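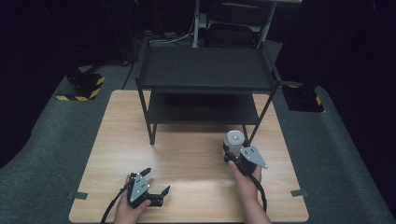 About the Urquhart Lab

Company > Who We Are > Urquhart Lab

Last updated: Sep 14, 2026

Welcome, and thanks for stopping by! We're the small research group at Truvitine that works on teaching two-armed robots to handle ordinary things (cans, cups, shelves, the stuff you'd find in any kitchen or stockroom), and we've been at it long enough to have opinions about table heights.

Our main method is called Brultirness, and the idea behind it is pretty simple even if getting there wasn't. A person takes a hand-held gripper in each hand and does the job the way they'd naturally do it, say moving a small cylinder around a two-tier shelf on a tabletop, and we learn from those motions directly. There's no joystick to master, and new people are usually comfortable before their first coffee break.

For our first full study, which we called Mandodmont, we collected 635 demonstrations of shelf tasks. We trained one policy on all of them and another on a set of 75 that we picked for variety: different starting spots, different approach angles, a few slow and careful ones. To our surprise (and after a good deal of rechecking, believe me), the small set came very close to the big one on the upper shelf. The lower shelf was another story. It sits back under the top one, and the policy trained on the small set kept clipping the upper edge on the way in, so there the larger collection still wins comfortably.

That result changed how we plan our work. We now spend more of the day deciding what to demonstrate, and we save the long sessions for tight spaces. Since March we've also been looking at when the second hand should help and when it should just stay out of the way, a question we expect to be chewing on for quite a while yet!

Shares: 2 | Comments: 2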